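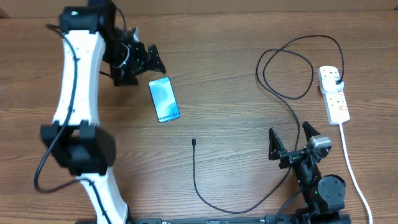

## Two-arm cell in Premska runs again after cable and gripper service

The two-arm table cell at the Vivico workshop in Premska is again in daily use. It was stopped in October, when the left arm started to lose its position near the end of the working day. The repair itself was small, but the workshop used the stop to service both grippers, to set the wrist camera again and to write down the procedure, which until now existed mostly in the heads of two people.

The cell has two arms which stand along one rail at the front edge of a wooden table. It is used for handling small objects, and a large part of the programme is work with a phone and a charging cable: one arm holds the phone and the other one brings the plug. For such a task the two arms must agree very exactly about where they are. An error which is of no importance when a gripper lifts a box is enough to put a plug beside the socket.

"We first thought of the software, as always," said Zodwa Magagula, who is responsible for the cell. "The arm was good in the morning and bad at four o'clock. We looked at the logs for two days before we took a screwdriver."

### What was wrong

The fault was found in the cable of the left arm. At some time the cable had been fastened a little too short at the second joint. When the arm reached far over the table, the cable pulled at the connector, and the encoder signal was lost for a very short moment. The controller did not stop, because the interruption was below its limit, but after each one the reported angle was slightly different from the real angle. During the day these small differences were added together.

Riaan Gumede, whose firm Gumede takes care of several machines in the Pastano area, found the place by a simple method. He moved the arm by hand with the drives switched off and watched the signal on a laptop. It dropped only when the elbow was almost straight. He then opened the cable fastening, gave the cable more length and fixed it again so that a free loop remains beside the joint.

The connector was changed at the same time. The old one had no visible damage, but Mr Gumede did not want to put it back. "A connector costs less than my next journey to Premska," he said.

After the repair both arms were driven through the whole reach programme at low speed, first one and then the other, and finally both together. The full test takes 17 minutes. It was done three times without a lost signal, and once more after lunch with the motors warm.

### Service of the grippers

The grippers were the second part of the work. Ms Magagula had noticed that small things were sometimes turned in the fingers when they were lifted, and she suspected the covering of the fingers. A covering holds well when it is new, but it collects dust and short fibres, and then small parts either slip or stay hanging when the gripper is opened.

The workshop now follows a fixed order for this service:

1. Move both arms to the rest position and switch off the drives. The emergency stop alone is not sufficient for this work.
2. Open the gripper completely by hand and brush the fingers from the root to the tip with a dry brush. No solvent is used, as it makes the surface hard.
3. Check the edges of the covering. Single fibres at the edge may remain. If the covering can be lifted with a fingernail, it is replaced on both fingers of the gripper, also when only one is bad.
4. Close the gripper on a strip of paper and pull. The paper must be held equally at the tip and in the middle.
5. Switch on, close and open the gripper 12 times without an object and compare the closing current with the value in the notebook.

The fifth point is new. In the past the closing current was looked at only when somebody had a reason to be worried, and for this reason there was no good value to compare with. The notebook now lies in the drawer under the table, and every value gets a month and initials.

A test with small parts follows after every service. The arm goes slowly down over a white tray, stops a little above it and closes on one piece.

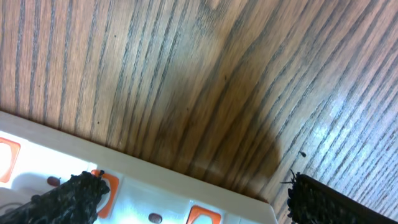 If the piece turns or falls, the height is corrected in steps of half a millimetre, and the correction is written down as well. Ms Magagula insists on this, because last spring a colleague corrected the height for one object and forgot it, and during the following week the fingers pressed on the tray each time.

The wrist camera needs attention in the same test. The table is shiny when the lamp stands at the wrong side, and a bright patch can disturb the detection of small objects more than a shadow does. The lamp was therefore moved and its new place marked on the floor with tape. It will stay there until the winter, when less light comes through the windows, and then it must be tried again.

### Order on the table

The last part concerned the things which do not belong to the arms. The charging cable and the power strip are needed for the task, but a long cable on the table is also something in which an arm can be caught. The old rule was that the cable is laid "out of the way", and everyone understood this differently.

According to the new rule the power strip is placed at the right side, with its long side pointing away from the operator, and its own cord leaves towards the front on the outer side of the right arm. The spare length of the charging cable is put in wide loops behind the right arm and not in a tight coil. A tight coil pulls the plug back as soon as the gripper lets it go, and then the arm looks for it in the wrong place. Before the first run the operator moves the right arm once through its path at low speed and looks if the cable follows freely.

The phone also has its routine. Its screen is cleaned with a cloth in the morning and after lunch. The gripping force of the left gripper has been reduced by one step, after the first trials showed that the phone was held safely with less. Mr Gumede had asked for this change already at his first visit. In his opinion a gripper which always presses at its limit wears out the motor before anything else.
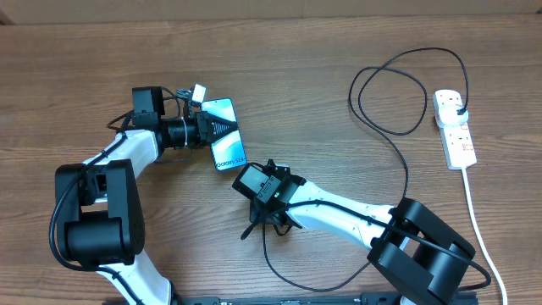

*Vivico workshop, Premska: the phone in the left gripper, with the right arm close to it.*

### Next checks

The cell has made around 1000 runs since the repair. The position of the left arm is now compared with a fixed point on the rail at the start and at the end of each working day, and until now both values agree. The comparison needs less than a minute and the operator can do it alone.

Mr Gumede will come back after eight weeks to look at the cable fastening. He also wants to open the same fastening on the right arm, which was mounted by the same person and probably in the same manner. It has caused no trouble, but the right arm reaches less far in the present programme and the fault may simply not have had an occasion to appear. Vivico has ordered a second connector for this visit.

The written procedure is four pages long and hangs in a plastic cover beside the table. Other workshops in Pastano with a similar cell can ask Ms Magagula for a copy. She would be glad to receive corrections, particularly for the part about the finger coverings, where she is still not sure how often they should be replaced - at present it is done by the fingernail test only, without a fixed interval.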